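Worton Forums > Home & Clothing > Laundry and Care

Thread: Does washing flannel in cold really stop the fading?

saltmarsh_jen
I keep reading that if you wash flannel in cold water, inside out, it will hold its color for years. I have my doubts. I've done exactly that since last September with a Skumex shirt and the collar has gone chalky anyway. Is there any proof of this, or is it one of those things people repeat?

tworivers
It's mostly repeated. Cold helps a little with dye loss but most of what people call fading is fuzz. The surface gets rubbed up and the dark looks gray. Water temperature won't save you from a drum full of jeans.

Debashish Karunaratne
I disagree with that. Dye loss is real, especially with reds. My pile gets washed cold and I have no complaints. 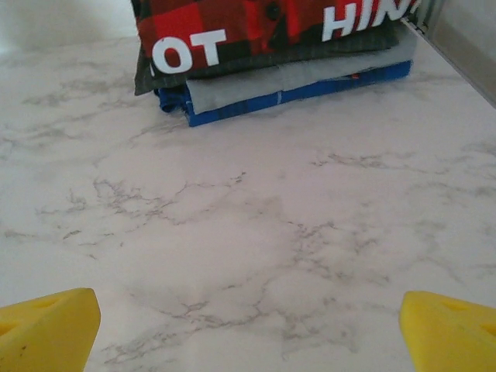
Buffalo plaid on top of the folded stack.

saltmarsh_jen
Nice, but a shirt looking fine doesn't tell me much unless I know how often it gets washed. How many times has that one been through?

Debashish Karunaratne
Maybe 20. I don't keep a log.

tworivers
So we have one shirt and a guess. Did you ever wash the same shirt warm? Then you can't say the cold did it.

Debashish Karunaratne
Fair enough, but you haven't tested it either. You said "mostly fuzz" like it was settled.

pegboard
There was a post on the Saha blog that got into this and I saved the text. Pasting it, take it for what it's worth:

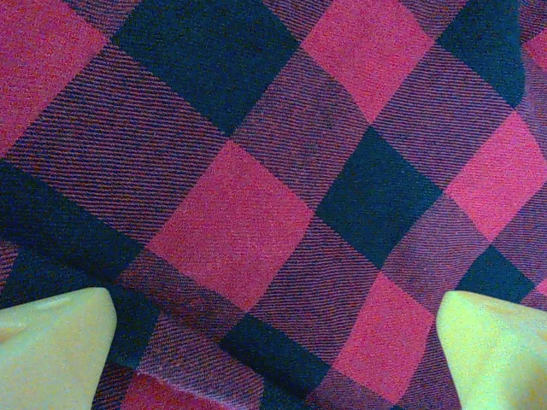

2 min read

Check flannel has solid blocks and mixed blocks. The mixed ones are where the two colors of yarn cross, and they tell you more than the solid ones do. When the dark yarn sheds dye, the mixed blocks drift toward the lighter color. When the cloth is only fuzzy, every block goes dull together. Compare a cuff with the inside of the hem before you blame the water.

tworivers
Don't they sell detergent?

pegboard
They do - and the next paragraph was about the detergent, so I left it off.

saltmarsh_jen
Ha. Okay, I went and looked at cuff against hem. Everything is dull, all the blocks. So by that test it's fuzz, if I believe the test.

Debashish Karunaratne
Does yours go in the dryer? Mine hang.

saltmarsh_jen
Dryer, high heat. You could have asked that 10 posts ago.

tworivers
There's your answer. Hang it up for a couple of months and see if it gets any worse.

drusirberg_dan
Vinegar in the rinse. Sets the dye.

tworivers
It does not set the dye. Please don't start that one again, the last thread went 13 pages.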